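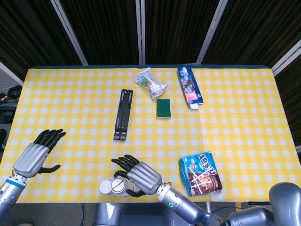 ## Gingham tablecloth keeps sliding, and what to do w/ the little stuff on it?

**trendell508**
Yellow and white checked cloth on a plain rectangular table. Slides every time I wipe it. Also it collects junk, right now a folding phone stand, sponge, toothpaste box, crumpled snack bag. Need it clear by dinner every night. Ideas?

**Ertuğrul Ağca**
Rubber shelf liner under the cloth, 2 strips, one down each long side. Dont glue anything. For the junk get a shallow tray, carry it off before dinner. Toothpaste goes to the bathroom, sponge to teh sink. Bag = trash.

**noter_2**
clips. dollar store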